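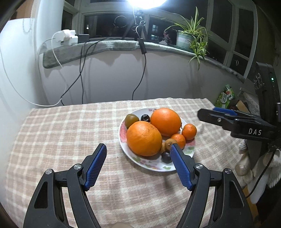
Department of Applied Automation, Pruklow Technical Institute

Main page | Contents | Related articles | Glossary | Recent changes

Demonstration by hand

Demonstration by hand is a method of robot programming in which a person performs a task and the recorded motion is used to derive a control policy. It belongs to the wider field of learning from demonstration, together with kinesthetic teaching and teleoperation.

Methods

In kinesthetic teaching, the operator holds the arm and moves it through the task while the joint encoders log its position. Friction and the weight of the arm limit the speed of the motion. In teleoperation, the operator drives the robot from a separate input device, such as a leader arm or a handheld controller. Delay between input and motion reduces accuracy at the moment of contact.

A third method uses a hand-held gripper with one or more cameras attached. No arm is needed during recording. The path of the tool is estimated from the video, often combined with inertial data, and the finger opening is measured separately. The result is later mapped to an arm fitted with a similar gripper.

Tasks

Common tasks include pick and place, folding, pouring and sorting. Fruit is widely used in pick and place work. Its size and surface vary from piece to piece, and round items roll when released early. A plate adds a raised rim that the fingers must clear.

The Rola exercise, used at the institute for teaching, consists of 124 demonstrations of moving fruit between a plate and a tablecloth. Of these, 111 are kept for training. Noemi Bortolotti's course notes set a limit of 15 seconds for each transfer and treat a dropped item as a separate episode. 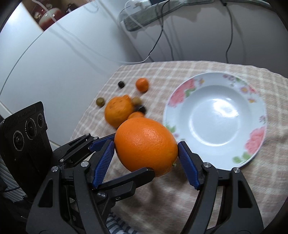
Does the operator have to grasp every object in the same way?
Some variation is useful. A policy trained on a single approach angle tends to fail when an object is turned or partly blocked, so operators are asked to vary the approach and keep the closing speed steady.

Limitations

A person may make motions that the target arm cannot reproduce, either because a joint limit is reached or because the required speed is too high. Such episodes are removed or slowed before training. Grip force is poorly captured by video alone, and soft objects may need pressure sensing in the pads.

See also: Herrera alignment procedure; Sitovlow test table; Teleoperation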